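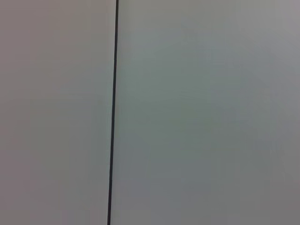 A dark seam between two pale panels.

Fukport Keeps Its Validator Set Small and Its Settlement Window Short

14 shares | 3 comments

Leszek Chmielewska has run the ledger team at Fukport for long enough to have rewritten its consensus layer twice. The company operates a permissioned blockchain used by regional freight brokers to settle invoices among themselves. Its current release, Prulten, went into production in January. We spoke by phone on a Wednesday, mostly on the subject of finality, which takes up most of his working week.

Prulten runs on six validators. The previous version had more, and Chmielewska says the reduction was the first decision made and the one that drew the most objections from member firms.

"Every member wanted to run a node," he said. "Most of them did not want to patch it. We had validators two versions behind, and each one added latency to every round. A member that wants to check the ledger can run an observer. It gets every block and verifies every signature. It just doesn't vote."

The voting rule is a conventional Byzantine fault tolerant design. With six validators, the network tolerates one faulty node, and five signatures are required to commit a block. Chmielewska is aware that adding a seventh would raise the tolerance to two.

"People point that out, and the arithmetic is right. The seventh operator has to be independent of the other six, in a different data center, with its own key custody. We have a candidate. The contract is not signed, so I am not going to count it."

Blocks close every three seconds. Before launch the team tested shorter intervals and found that the gain was lost in retries whenever the link between the two data center regions degraded. Each block carries a maximum of 200 transfers. That ceiling is set by the signature checks on the slowest supported hardware, and he expects to raise it when batch verification is finished.

"Our members do not trade. They settle invoices that are already thirty days old. Three seconds is fine. What they cannot have is a payment that shows as settled and then goes away."

For that reason, Prulten has no probabilistic confirmation. A transfer is either pending or final, and the interface shows no intermediate state. If too few validators are reachable, the chain stops. It has stopped once in production, during a certificate rotation in which two operators loaded the wrong chain file. No blocks were lost. Transfers queued at the gateways and cleared when the second operator came back.

"A halt is a bad afternoon," Chmielewska said. "A fork is months of lawyers."

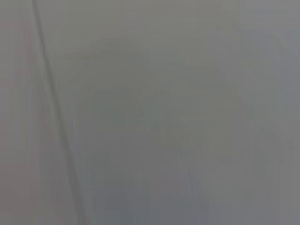
Key custody and the Kozłowski module

Signing keys are held in a hardware module supplied by Kozłowski, which Fukport selected after a bench comparison with one other vendor. The module keeps a monotonic counter for block height and refuses to sign two different blocks at the same height and round. The check is performed inside the device, below the validator software.

"If the host is compromised, the attacker can ask for a second signature and the module says no. The counter also causes us trouble. Restore a validator from an old snapshot and the module is ahead of the software. The first time, it took us a whole shift to understand why nothing would sign."

The recovery procedure now begins with reading the counter. The validator then replays blocks from its peers until the heights agree, and signing stays disabled until they do. Two people have to approve turning it back on.

Connecting to Tondgate

The next item on the roadmap is a bridge to Tondgate, a separate ledger used by several warehouse operators. Chmielewska dislikes the word "bridge" and would prefer "escrow with proofs." Funds are locked on one side, a proof of the lock is submitted to the other, and a matching claim is issued. Tondgate uses a different signature scheme, so each side must verify signatures it does not use natively.

"The cryptography is the easy half. The hard half is validator changes. If Tondgate replaces its operators and we don't hear about it, we are checking proofs against the wrong keys."

The draft requires each ledger to publish changes to its validator set as signed transactions, with a delay before they take effect. The length of the delay is still being negotiated. Fukport wants two days, and Tondgate has asked for less so that a compromised operator can be removed quickly. One option is a separate emergency path that can remove a validator at once but cannot add one.

Asked whether the bridge would be running this year, he declined to give a date. The test network is up, with a low cap on the value of any single lock. His team is now writing the code that returns locked funds when a proof never arrives.

3 comments | 14 shares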